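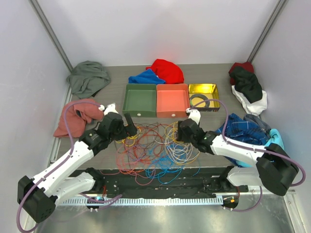 # Plunow Open Trays, Set of Three

Small rectangular trays for a desk, shelf or workbench. The set has one green, one salmon-orange and one gold tray. All are open at the top, so you can drop things in and see them without lifting a lid. The green and the salmon trays have a round white knob on the front. The gold one has a shiny finish.

People buy these for the small stuff that has no fixed place: a roll of tape, short cables, jumper wires, sewing notions, keys. A roll of tape lies flat in a tray and stays put there.

## What's in the box

- 1 green tray
- 1 salmon-orange tray
- 1 gold tray
- 4 felt pads per tray, self-adhesive
- Care card

Tape, wires and clothing are not included.

## Using the set

Stand the trays side by side at the back of the table and keep the front clear for work. They do not lock together, so you can also split them up between rooms. If the surface is smooth, put the felt pads on first. Press each pad down firmly and leave it for 30 minutes before you load the tray.

For loose wire, sort by color or by length before it goes in. A tangle that goes into a tray comes out as a tangle. Wire longer than your arm should be coiled and tied.

The trays also do well at a folding table. Put buttons, collar stays and whatever comes out of pockets in one tray, tape or a lint roller in another, and leave the third for things that need mending. They are too small for clothes. For shirts and sweaters see the Plunow Shelf Bin, sold separately.

## Care

Wipe with a damp cloth and dry right away. Do not put the trays in a dishwasher. Do not use scouring powder or steel wool, especially on the gold tray, where scratches show more than on the other two. Tape residue comes off with a drop of cooking oil. Wash the oil off afterward with mild soap.

The knobs are held by a screw from the inside. If one works loose, turn the screw a quarter turn with a small flat screwdriver. Replacement knobs are sold in packs of 2 and come in white only.

## Limits

Indoor use only. Keep away from stoves, heaters and soldering irons. Do not carry a full tray by the knob. Not for food.

## Ordering

Sets ship from our Mostthorpe warehouse. Orders placed before noon leave the next working day. Single trays can be ordered in green or salmon-orange. The gold tray comes only with the full set.

Shops and schools can order by the carton. A carton holds 15 sets, all packed the same way, and we can't mix colors within a carton. The first production run was 2,000 sets, and the current run is the same except for the thicker felt pads.

For carton orders write to Orhun Tokgöz in trade sales. For knobs, missing parts and returns, write to Chak-lun Man in customer service and include the order number and a photo of the tray. Returns are accepted for 30 days after delivery if the felt pads have not been stuck on.

Page updated December 2022.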